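Travel Vaccines and Your Visit to the Ritau Clinic: Questions We Hear a Lot

How early should I book before a trip?

Earlier than you think! Six weeks before you fly is lovely, because some vaccines come in two or three doses and need a gap between them. If you only found out last night that you're leaving on Friday week (it happens, and we've all had that kind of boss), please call us anyway. Plenty of shots are still worth having at the last minute, and we can talk through the rest.

What should I bring with me?

Your passport isn't needed, but your old vaccine records are, even if they're on a crumpled yellow card from years ago. Bring a list of your medicines too, along with the places you plan to visit and for how long. A week in a city hotel and a month in the countryside can lead to quite different advice, so the more you can tell us about your plans, the better.

Will I see a doctor or a nurse?

Most visits are with Usa Yimyam, our lead travel nurse, who has been giving shots at Ritau long enough that many families ask for her by name. If you're pregnant, take medicine that affects your immune system, or have had a bad reaction to a vaccine before, we'll book you a longer visit with Dr. Somkiat Sriwong. 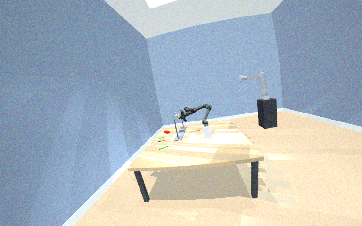
What if I'm nervous about needles?

Please tell us when you book, and don't be shy about it, as a good many grown-ups feel just the same. We can give you a longer slot and let you lie down for the shot if you've fainted before. Some people like to look away and picture a calm place, and a plain one works very well: a room with blue walls, say, and a light wooden table near the middle of it. Others would much prefer to chat about their vacation, and we're always happy to hear about that.

How much does it cost?

The travel consultation is 40 dollars, and vaccines are charged on top of that. Prices do vary, so we'll go over the total with you before anything is given, and you're free to take the list home and think it over.

Can I get malaria tablets at the same visit?

Yes, if they're right for your trip. Different tablets are started at different times before travel, so do mention the exact date you leave.

What if I get a fever after I come home?

Please don't wait it out. If you've been anywhere with malaria, get medical care that same day, and tell whoever sees you where you've been, even if the trip was months ago. If you're very unwell, call 911.

Related pages
Yellow Fever Certificates Explained
Traveling With a Baby or Toddler
Packing a Simple First Aid Kit
Directions and Parking at Our Wimalau Office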